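临街石材外墙日常清洁操作指引

本指引适用于多孔浅色石材外墙的日常清洁，供物业管理单位及清洁承包单位参照执行。涉及裂缝、空鼓或脱落的部位，应另行报修，不得自行处理。

一、作业准备

作业前应查阅石材进场资料，确认石种及既有防护剂类型。Cemia中性清洗剂按1:200稀释，现配现用，配制后的溶液不得隔夜存放。洗墙用水宜为软水。临街一侧须设置围挡，并保留行人通道。

二、试洗

在不显眼处选取边长300毫米的方形区域试洗，待完全干燥后对照周边颜色。出现泛黄、发白或表面粉化的，应立即停止使用该清洗剂。

三、清洗步骤

1. 以软毛刷自上而下清除浮尘，孔洞内积灰用吸尘设备处理。
2. 用清水预湿墙面，自下而上涂布清洗剂，静置5分钟。
3. 以低压清水自上而下冲净，喷嘴与墙面保持适当距离。
4. 窗框密封胶及玻璃边缘须先行遮护，冲洗后及时擦干。

靠近地面的勒脚易受溅水和融雪盐影响，应单独安排清洗，并检查与铺地交接处的排水情况。

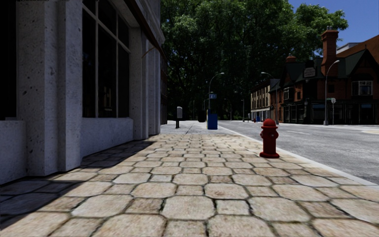
Destwood项目部来函提出，孔洞较密的石材按上述时间静置后，孔内常有清洗剂残留，建议将冲洗增加一遍，并以试纸检测末次冲洗水的酸碱度。该意见已予采纳，检测值应与所用清水一致。

四、防护处理

墙面完全干燥后方可涂刷Guillot渗透型防护剂。多孔石材应涂刷两遍，第二遍须在首遍渗透后、表干前进行，多余涂料用无绒布拭去。气温低于规定值或预报有雨时，不得施工。

五、记录归档

每次作业应填写清洁记录，载明部位、药剂批号、稀释比例及试洗结果。单次作业面积超过4000平方米的，须分段验收，各段记录分别存档。

2025年5月修订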